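I've been hoping somebody would sort out the misery of lost hearing aids, and a small outfit called Ollum reckons it has cracked at least part of it. Their gadget is a clip about as big as a shirt button that hooks on to the aid you already own and chirps when you tap your phone. It went up for pre-order this week at £57 and the first batch was gone by teatime!

Fergal Brophy started the thing in his spare room in Baswood after his dad lost two aids in one summer (one down the back of a coach seat, one never seen again). He told me the chirp was the hard bit. It had to be loud enough to hear from the next room, but a lot of older people can't hear high notes, so the usual smartphone-style ping was useless to the very people who'd be hunting for it. They settled on a low double warble. I had a go with it and it sounds like a wood pigeon with a cold, in a nice way.

The clip weighs next to nothing and runs for eight months on a battery you can swap with your thumbnail. Range is 80 feet outdoors and a good deal less if you've got thick walls like mine. It doesn't use GPS, so if you leave your aid on a train in another county the app will only show you where your phone last heard from it. That's still more than most of us have now, which is a vague memory of having taken it out to put a jumper on.

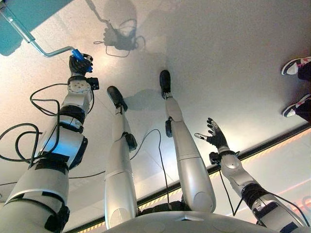 Will it fit any hearing aid? Most behind-the-ear models are fine, but the tiny ones that sit right inside the ear canal have nothing for the clip to grab, and Ollum says it has no plans for those yet.

They tried it out on 224 people before putting it on sale, mostly through a hearing clinic run by Akyol. Jaqueline Arriaga, the audiologist there who looked after the trial, was cheerful about it but did have a grumble about the app, which buried the find button under a menu in the early version. It's now a big orange circle that fills almost the whole screen. She also asked for a setting so a son or daughter can set it off from their own phone, and that's gone in too. I can see that one getting used in our family, possibly as a prank.

Colours are beige, grey and a very loud pink. I'd go pink, as the whole point is being able to spot it on a carpet.

The second batch is being made by Grondska and Fergal expects to start posting them out before the end of November, though he did say that with his fingers crossed. If you ordered in the first lot you should have had an email by now, so have a look in your junk folder. Spare batteries come in packs of four, and you can order them along with the clip or separately later on.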